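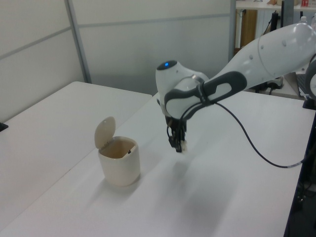 Figure 2. Arm and gripper over the table, with the small trash bin open.

4.2 Learning to let go

We were surprised by how much the release mattered. Our policy, Tekon, was trained on 1085 tabletop episodes, and its grasps were good from early on – the trouble came at the rim of the bin, where the fingers opened too soon. Following a suggestion by Subbarao Poduval, we added a second output head that predicts only when to open the gripper. 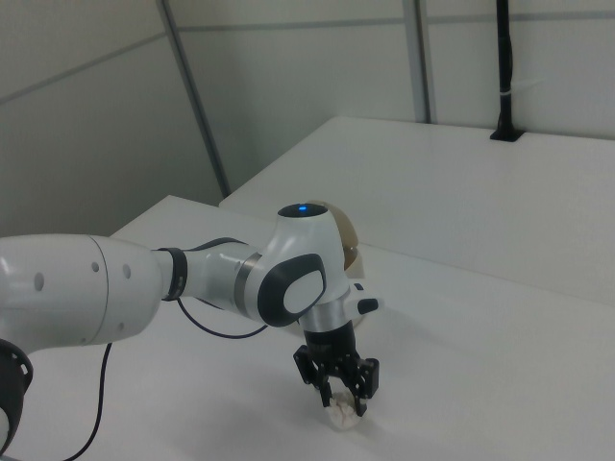

Soft, light objects gain the most from this change. They give the wrist almost no force signal, so the baseline (Madau) has to guess from the images alone, and it guesses early! With the release head, failed drops fell from 23 to 9 on the same test set, with no extra demonstrations. We find this very encouraging. The head is tiny, trains in more than 2 hours on one GPU, and can be attached to a frozen policy. Section 4.3 repeats the test with the lid closed at the start.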